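Projekte > Redside > Datensätze > Handgreifer-Demonstrationen > README

Redside Handgreifer-Demonstrationen, Teil Haushalt

Der Datensatz enthält beidhändige Demonstrationen mit zwei handgeführten Greifern. Er dient als Trainingsmaterial für Imitationslernen, Schwerpunkt verformbare und teilweise verformbare Objekte. Aufgenommen wurde in Wohn- und Büroräumen an den Standorten Niltcombe und Tovton. Umfang: 3.000 Episoden, 17 Aufgaben, 12 Personen.

Inhalt einer Episode

Jede Episode liegt in einem eigenen Ordner und besteht aus dem Video der Kopfkamera, den Posen beider Greifer, der Öffnungsweite je Greifer und einer Textannotation. Alle Ströme sind auf die Zeitbasis der Kopfkamera umgerechnet. Fehlende Posen werden nicht interpoliert, sondern als NaN geführt.

Erfassung

Die bedienende Person hält in jeder Hand einen Greifer. Am Greiferkörper sitzt unterhalb der Backen ein weißer Markerwürfel mit schwarzem Muster, aus dem die Pose geschätzt wird. Verdeckungen treten vor allem dann auf, wenn Stoff über den Würfel fällt oder beide Greifer dicht hintereinander stehen. Betroffene Abschnitte sind in der Spalte occl gekennzeichnet.

Bei der Aufgabengruppe Schirm wird ein zusammengelegter schwarzer Regenschirm mit einem Greifer gehalten, der zweite bleibt für den Zugriff frei. Der Stoff liegt gerafft zwischen den Backen, der Griff ragt heraus. Die Haltung variiert zwischen den Episoden und ist nicht normiert. 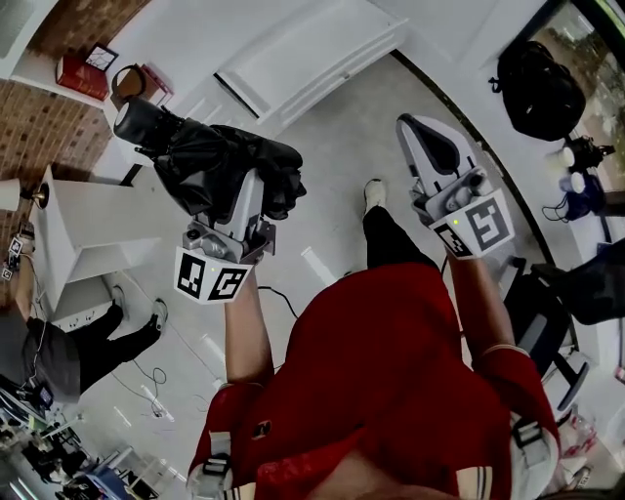

Annotation

Die Segmentgrenzen wurden von Guilan Shi und Jianhua Tian gesetzt, Abweichungen hat Yufang Tang entschieden. Als Beginn eines Griffs gilt der erste Kontakt beider Backen mit dem Objekt. Abgebrochene Versuche bleiben im Datensatz und tragen das Label abort.

Bekannte Einschränkungen

- Weitere Personen und Geräte können im Hintergrund sichtbar sein. Sie sind nicht annotiert.
- In Tovton fehlt bei einem Teil der Episoden die Öffnungsweite des rechten Greifers.
- Kräfte werden nicht gemessen.
- Die Aufteilung in Training und Test erfolgt nach Räumen. Eine Aufteilung nach Personen ist nicht vorgesehen.

Versionen

v2: Posen neu berechnet, Aufgabengruppe Schirm ergänzt (Juli). Die Konvertierung für Haddad liegt im Unterordner export und wird von Baoshan Xiao gepflegt.

Kontakt: Yulan Deng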